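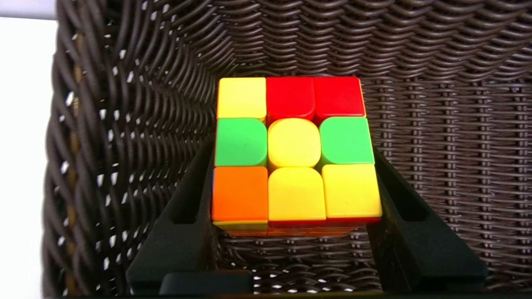
장난감이랑 잡동사니 정리 메모

애 방 치우다가 급하게 적음. 순서 엉망임. 나중에 고칠게요

바구니부터. 짜임 있는 바구니는 먼지가 틈에 낌. 물에 담그지 말것. 마른 붓(안 쓰는 페인트붓, 화장붓 다 됨)으로 결 따라 쓸어내고 청소기 솔 노즐로 마무리. 그래도 꼬질하면 행주 꽉 짜서 닦고 그늘에 뒤집어 놓기. 햇볕에 바짝 말리면 갈라져요. 우리집 것 하나 그렇게 보냄...

곰팡이 냄새 나면 신문지 구겨서 가득 채우고 하룻밤. 안되면 한 번 더. 베이킹소다는 비추. 틈에 들어가면 안 나옴

가시처럼 삐져나온 올은 손톱깎이로 바짝. 가위보다 나음. 니트 옷 올 나가는 거 이걸로 막음

바닥에 천 한 장 깔기. 낡은 베갯잇 잘라서. 작은 부품 안 빠지고 천만 꺼내서 털면 끝

플라스틱 장난감, 큐브 종류
- 미지근한 물에 주방세제 한두 방울. 칫솔로. 큐브는 통째로 물에 넣지 말고 겉만 닦아요. 속에 물 들어가면 말리는데 한참
- 스티커 자국은 식용유 묻혀 10분 두고 문지르기. 그다음 꼭 세제로 닦아야 안 미끄러움
- 뻑뻑한 큐브는 실리콘 윤활제 아주 조금. 식용유 절대 안돼요. 처음엔 잘 돌아가다가 끈적해짐. 먼지 다 붙음
- 알코올 솜은 구석에 먼저 시험. 인쇄된 무늬는 지워질 수도 있음
- 건전지 들어가는 건 건전지 먼저 빼고. 당연한 말인데 나는 까먹음

보드게임 상자 모서리 터진 거. 테이프 겉에 말고 안쪽에 붙이세요. 종이테이프 폭 넓은 걸로 2겹. 겉은 멀쩡해 보임. 카드는 고무줄 묶지 말기, 휘어요. 종이띠로 두르면 됨. 주사위랑 말은 지퍼백. 공기 빼고 닫아야 상자 뚜껑 닫힘

퍼즐은 완성한 뒤 뒷면에 연필로 같은 표시. 동그라미면 동그라미, 세모면 세모. 섞여도 금방 나눔. 1,000 조각 넘는건 안 함, 못 함

정리 통은 뚜껑 없는 게 나아요. 뚜껑 있으면 애들이 그 위에 쌓음. 자주 쓰는건 허리 아래, 가끔 쓰는건 위 선반. 선반에 통 넣을 땐 위로 손 들어갈 틈 남기고. 나는 꽉 맞게 샀다가 손이 안 들어가서 다 바꿨음

안 갖고 노는건 통 하나에 몰아 넣고 날짜 적어 옷장에. 3개월 동안 안 찾으면 나눔. Ermira Dervishi 씨가 알려준 방법인데 우리집에선 8월에 두 봉지 나감. 편함

라벨은 글씨 말고 그림. 우리 둘째 아직 글 모름. 잡지 오려서 투명테이프. 떼어낼 땐 드라이기로 살짝 데우고 천천히 당기기

인형은 베갯잇에 넣고 묶어서 세탁기 울코스. 눈 달린 건 망에 한번 더. 속까지 마르는데 이틀은 봐야해요. 겉만 마른거 모르고 넣었다가 냄새나서 다시 빨았음

크레용 묻은 벽은 매직블럭 힘 빼고. 세게 밀면 벽지가 번들거려요. 실크벽지만 해봄, 합지는 모르겠음

클레이 굳은 거 카펫에 붙었을때. 긁지 말고 얼음 비닐에 싸서 대고 있다가 숟가락 등으로 톡톡. 부서지면 청소기

레고 통 씻을 땐 양파망. 블록 넣고 대야에서 흔들기만. 수건 깔고 펼쳐서 선풍기. 뜨거운 물은 쓰지 마세요 변형 옴

추가로, 바구니 손잡이 헐거운거는 마끈 물에 적셔서 감으면 마르면서 조여져요. 매듭은 바깥쪽으로. 안쪽에 두면 손에 걸림. 끝은 목공풀 한 방울

댓글로 물어보신 나무블록 닦는 법은 다음에 올릴게요. 밥 해야됨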